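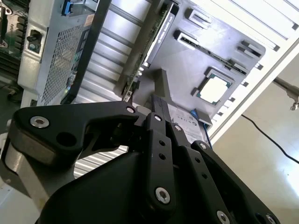

The gripper reaching into an open PC at the Flavdale open day

I got to try the PC bench at Flavdale's open day in November, so if you fancy a go next time, this is how it works. Start with your hand light on the controls! 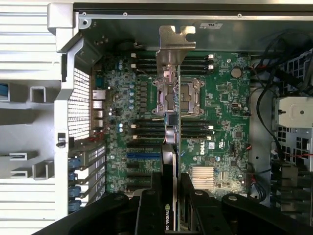
Both jaws by the graphics card

Put one jaw either side of the card, then close slowly. I went in at 30 per cent speed.
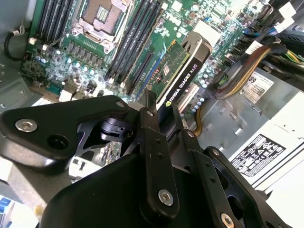

Words and pictures by Vamik Backlund

Check you're straight before you lift (I wasn't, twice). Free the slot catch first, then pull up in

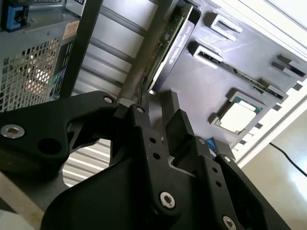
small steps of 3 mm, stopping if anything drags. Slots are free, but book early.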